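The Grip That Would Not Let Go

The fault that stopped work at Flesanside for most of a summer first showed up as a line in a log file. On 13/07/2018 the left hand of a two-armed humanoid was told to open and stayed closed. The controller recorded the hand as open. The arm then carried on with the next move in the task, still holding what it had picked up.

Godfrey Kinyua was on the stop button that afternoon. He let the arm travel a short way before he pressed it.

"I was waiting for it to sort itself out," he said. "You get used to small delays. That was my mistake, and I wrote it down as my mistake."

There was no injury and no damage beyond a pulled cable connector. The shop had been running a pick-and-place job for a client, Okoth, that wanted to know whether a humanoid could stock a produce display. The training items were artificial fruit. Real fruit bruises and leaks, and the team did not want juice in the finger joints.

Plastic fruit brings its own trouble. A bunch of grapes has no single shape. It sags and swings, and the stem is the only part a hand can close on with any confidence. The software, a package called Riririx, had been tuned on boxes and bottles, where a closed hand stops at a predictable width. On a thin stem the fingers close nearly all the way, and the difference between holding something and holding nothing is small.

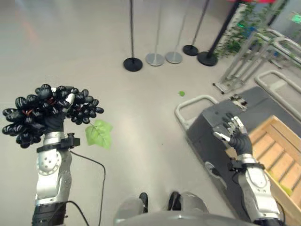

Erick Kijaje was how the first report spelled the name of the engineer who found the cause. It is Erick Kaijage, and he has had it corrected. He spent the first week looking in the wrong place. The wrist cable was the obvious suspect, as it flexes every time the arm turns, and he replaced it twice. The fault came back both times.

He then wrote a script that opened and closed the hand on a stem and left it running. Out of 651 cycles, the hand failed to open on 41. In every one of those, the open command had arrived while the fingers were still tightening. The hand's own controller dropped the command and sent back an acknowledgment anyway. Riririx read the acknowledgment as proof that the hand had opened.

"It asked whether the message got there," Kaijage said. "It never asked where the fingers were."

The repair took an afternoon. The software now reads the finger positions before the arm is allowed to move, and if they do not match the command within 125 milliseconds, both arms hold still. Testing it took until August.

The rules on the floor changed as well. The person on the stop button no longer watches the task screen, and presses at the first move that looks wrong. Kinyua said false stops went up at first and that he would take them.

Flesanside sent its findings to Ambridge, which runs the same hands on a different arm. Ambridge checked its own logs and found two cases of the same fault. Both had been filed as operator error.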